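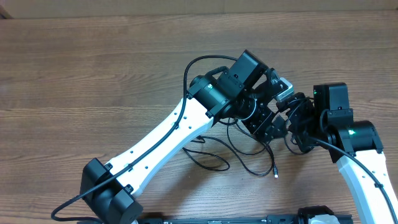 Ekik Tabletop Studies Group, Crenshaw. Friday, December 5, 2025

Figure 3. Two robot arms over a wooden tabletop.

4.2 Warband size and game length

Games were played under the Gastness skirmish rules, second printing, with the optional weather table left out. Each side chose a warband to a fixed points limit. Of the 102 games recorded between May and the close of the club season, two were abandoned before the third turn and have been removed, leaving 100 for analysis.

Warband size was taken as the number of figures on the table at the start of turn one. Mounted figures were counted once, and war machines were counted with their crew as a single figure. This departs from the rulebook, which treats crew separately for morale tests, but it follows the way players moved them. Warbands with fewer than eight figures are referred to below as small, and those with more than 20 as large.

Small warbands finished their turns sooner, as expected, but the games themselves were not always shorter. A small warband built from trolls or other heavy creatures tended to hold its ground until late in the game, and the morale test that usually brings play to an end was delayed. Large warbands lost figures early and often failed that test at the first attempt. The effect was strongest on the river layout – the one with a single ford – where units queued to cross and were shot at while they waited.

The Vavley supplement changes this pattern in one respect. Under its activation rule a leader may order several nearby figures at once, so large warbands kept in close order take far less time per turn. Spread out, they gain nothing from it. We did not control for how closely players grouped their figures, and the two cases cannot be fully separated in the present data.

Player experience was recorded on a three-step scale filled in before play. It showed a weak link with turn length and none with the number of turns played. Painting standard and base size were noted on the same sheet but are not used in this section.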